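Bin picking cell - buy the Skilska kit or piece it together?

gantryfan
Budget season. Got 2 quotes on my desk and need to pick one before the end of the month. Sulleck wants a full package, arm + gripper + vision + a week of setup. Skilska sells the arm and gripper only, we do the rest. Parts are plain bars, mixed in a bin. Need 125 an hour, no more. What would you do

mlo_tooling
Skilska, easy. The setup week from Sulleck is a rep clicking thru menus you could click thru yourself.

deburr_dan
Disagree with mlo. We went parts only in March and spent more than 100 hours on the bin end of it. Add your own labor before you compare, nobody's quote has that line on it.

gantryfan
ok fair. Labor was not in my sheet at all. Bars in the bin now, both colors in together:
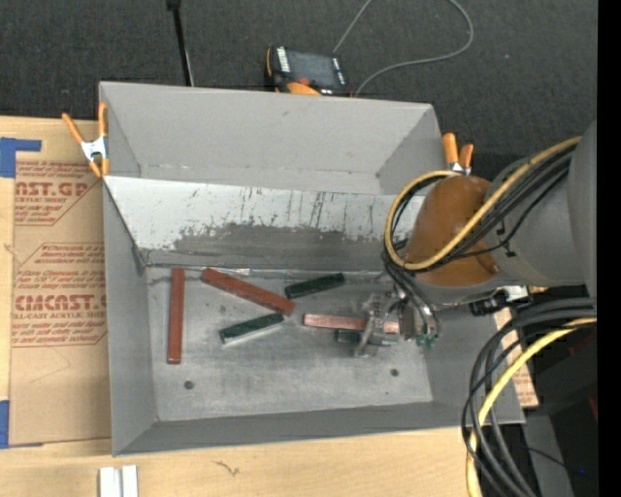
What should I budget for spare gripper fingers in year one?
Two full sets, ordered with the arm. They are the first thing to wear and lead times on the small stuff are worse than on the arm.

deburr_dan
Agree on the spares. Also get cable dress priced as its own line. Ong quoted us $416 for a sleeve kit and it seemed silly until we lost a cable and a shift with it.

mlo_tooling
$416 for a sleeve is robbery. Zip ties and a spare cable, done.

deburr_dan
Zip ties are how we lost the cable lol

pk_cells
Anyone priced Sinotik? Cheaper gripper, same flange. Support is email only tho and they take their time. Fine if you have someone in house, bad if you dont.

gantryfan
We have me. And half of a maintenance guy. Leaning Skilska arm, 2 finger sets, sleeve kit, and a chunk of money set aside for my own hours. Does Sulleck sell setup days without the package?

pk_cells
They did for us - ask for the day rate in writing, the first number was over the phone and it moved.

mlo_tooling
Still say skip the sleeve. But yeah get the day rate, and make them bid on your acutal parts, mixed, in your bin. Demo parts always pick great.

gantryfan
Will do. Calling both tomorow, will post the numbers if they let me.

14 comments | 3 shares
Contact | Copyright 2024 | Back to top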